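Loloston Spotted Knit Blanket
by Olunley Home Textiles

White knit fabric with soft pink and orange spots
Care: machine wash, gentle
Ships in: plain brown cardboard box, combined with your other items

The Loloston is our light blanket for a sofa or a single bed. We made the first ones for the cool hours after midnight, when a quilt is too much and a sheet is too little. Many customers now use it the whole year, and in July it is still one of the items we send most often.

The fabric is a fine rib knit, white on both sides. The spots are printed on one side only, and they have soft edges, so the color goes slowly into the white. Some spots are rings, some are long, some are small and plain. The print is placed a little differently on each piece, therefore please do not expect that yours will be the same as the one of your sister. Intan Tambunan drew the spots with watercolor on wet paper, and we kept the uneven borders of her painting.

Size and weight
Width: 143 cm
Fringe: none, the border is folded and sewn
Hem: 15 mm
Weight: light, you can fold it under one arm

Washing
Wash at low temperature with similar colors. Do not use bleach, it makes the pink go yellow. Dry it flat for the first two washes. After this you may hang it, but please not by the corners, as the knit can become longer on one side. Ironing is not needed. If you wish to iron, do it from the back.

A small number of loose threads at the hem is normal. Cut them, do not pull them.

Ordering together with household items
We are a small shop and we sell also paper rolls, boxed goods for the bathroom and kitchen, and the Chala storage covers. If you order the blanket with these, everything goes in one carton and you pay the shipping one time.

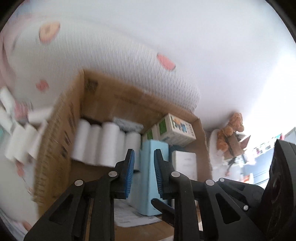 Rolls are placed standing, side by side, and the boxed items go next to them. The blanket is always the last thing we put in, without a plastic bag if you choose this option at checkout. Orders received before 10 in the morning leave our shop the same day. For islands and mountain addresses please add a few days.

Returns
You have 17 days to send the blanket back if it is unwashed. Please write first to Darmawan Siregar at our service desk and mention your order number, and he will send you the return label. We cannot take back a blanket that was already used by a pet, even for one night.

Colors
White with pink and orange spots: in stock
White with gray spots: sold out, new pieces are being knitted
Plain white: on request, from two pieces

Related items: Loloston pillow cover, Chala storage cover, Olunley mending thread in white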